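Storage and stock layout in small stores
Handout 2: Bins, racks and picking locations

This handout goes with the second session of the unit. It covers how small parts are held, how locations are named, and how to work out when to reorder. Bring it to the practical.

Open bins are the usual choice for small loose parts, either on a rack or standing on their own near the point of use.

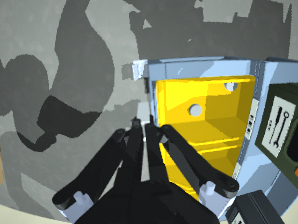
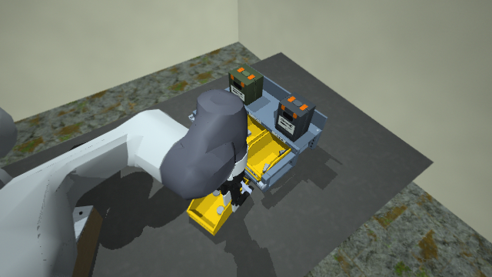

1. Why location matters

Most of the time spent on a picking job goes on walking, looking and reaching. Taking the item out of the bin is the short part. A store that is laid out badly can have the right stock in the right amount and still be slow.

Three separate questions come up for every item held:

Where does it live?
How much of it should be there?
How will someone who has never seen it before find it?

The first two are planning questions. The third is about labels and habits, and it is the one most often left until last. In a store with one long-serving storekeeper, the answers may exist only in that person's head. This works until the storekeeper is on leave.

2. Fixed and random locations

In a fixed location system each item has one place and no other item may use it. If the bin is empty the space stays empty. Staff learn the layout quickly and mistakes are easy to spot, as a wrong item in a bin looks wrong to anyone who knows the store.

The cost is space. Each bin has to be large enough for the highest stock level of its item, and most of the time the stock is well below that. A fixed store in steady use is often half full by volume even when every location is taken.

In a random location system (also called floating or open location) goods go into any free space that fits, and the record says where. Space is used better, but the record has to be right. If one movement is not written down, the item is lost in practice even though it is in the building.

Many stores use both. The common arrangement is fixed locations for the picking face and random locations for reserve stock behind or above it. Stock is moved from reserve to the picking face when the bin runs low. This move is called replenishment and should be recorded like any other.

3. Sizing a bin

A bin that is too small has to be refilled too often. A bin that is too large takes up shelf width and hides what is at the bottom. Work from the following:

- the size of one unit, including any packet it is issued in
- the largest quantity you expect to hold at the picking face
- an allowance for air space between loose items

The allowance is usually underestimated. Bolts and other compact parts settle well. Brackets, clips and anything with an awkward shape do not, and may need twice the space that the plain arithmetic suggests. If you have the parts to hand, fill a bin and count. It takes a few minutes and is better than any formula.

Depth also needs thought. A deep, narrow bin saves shelf width but the person picking has to reach in without seeing. For very small parts a shallow bin is quicker.

Do not mix two similar items in one bin with a divider unless there is no other choice. Dividers move, and items get over them.

4. Naming locations

A location code should read from the large to the small, in the order a person walks: aisle, bay, level, position. A typical code might be B-04-2-3, meaning aisle B, bay four, second level, third position.

Points to keep to:

Number levels from the floor up. If a level is added at the top later, the existing codes still hold.

Use leading zeros where the count may pass nine, so that lists sort properly.

Leave out the letters I and O. They are read as one and zero.

Do not put the name of the item in the location code. The item may move, and the code should not have to change with it.

Label the rack as well as the bin. The label on the rack says what belongs in that place. The label on the bin says what the bin contains. When the two disagree, something has been put back wrongly, and both labels are needed to see it.

Colour can help as a second signal, for example one colour for each product group. It should never be the only signal. Some people cannot tell certain colours apart, and replacement bins are not always available in the colour wanted.

5. Placing items by use

The basic rule is that items picked often go where they are easiest to reach – between hip and shoulder height, and near the start of the route. Items picked rarely go high, low or far away. Heavy items go low whatever their use, but not on the floor itself if this can be avoided.

To find out which items are picked often, count the number of times each is picked, not the number of units. An item issued once a month in a quantity of 500 is a slow item for this purpose. An item issued one at a time, several times a day, is a fast one.

Items that are usually picked together can be placed side by side, even if one of them is slower than the rule would allow.

Review the placing at least once a year. Seasonal items may need moving more often. Garden fittings that were fast in spring are in the way by November.

6. Worked case: the Onville store

The Onville store holds spare parts for the Vikenance range of garden and workshop fittings. It carries 389 different items, all at fixed locations. Over the period studied there were 989 picks.

When the picks were listed by item, 36 of the 389 items made up more than half of the total. These fast items were spread over every bay in the store, as locations had been given out in the order the items were first bought. The oldest items had the best places, and several of the oldest were no longer sold.

The changes made were as follows. The fast items were brought together in 2 bays next to the issue counter. Items with no picks in the period were checked against the current price list, and the withdrawn ones were taken out of the store. The rest kept their old locations.

Note what was left alone. It would have been possible to place all 389 items again from the beginning, but most of the gain comes from the first few, and every item moved is a chance to make an error in the record. The move was done one bay at a time with a count of each bin before and after.

One problem followed. The new bays shared a narrow aisle, and two people picking at once got in each other's way. The fastest items were then divided between the two sides of the counter. Putting all the busy stock in one spot shortens the walk but can cause a queue, and this should be thought about at the planning stage.

7. Reorder level

The reorder level is the stock at which a new order is placed. In its simplest form:

reorder level = (daily use x delivery time in days) + safety stock

If an item is used at the rate of four a day, delivery takes nine days, and no safety stock is held, the reorder level is 36. With a safety stock of 12 it becomes 48.

Safety stock covers two things, higher use than normal and late delivery. It should be larger when either of these varies a good deal. A cheap item that stops a whole job when it is missing deserves a generous safety stock. A costly item that can be fetched the same afternoon may need none.

The two-bin method gives the same result without counting. Stock is held in two bins. When the first is empty it is replaced by the second, and an order is placed. The second bin must hold the reorder quantity worked out above. The method suits low-cost parts used steadily and fails when staff take from both bins at once.

8. Exercises

a) The Bautista depot uses six of a certain clip each day. Delivery takes five days and the depot wants a safety stock of 15. Find the reorder level.

b) The supplier of the Bekix hinge used to deliver in four days. Deliveries now take anything from three to ten. Say which part of the reorder calculation should change, and why the average delivery time alone is a poor guide.

c) Write location codes for a store with three aisles, 12 bays in each aisle, four levels and six positions on each level. How many locations are there in total?

d) Take any cupboard or shelf that you use every week. List what is in it, mark each thing as fast or slow, and sketch a better layout. Bring the sketch to the practical.

Answers to (a) and (c) will be given out in the next session. Written answers to (b) should be no longer than one side.

Contact: unit office, ground floor | Copyright course team, for use by enrolled students | Back to top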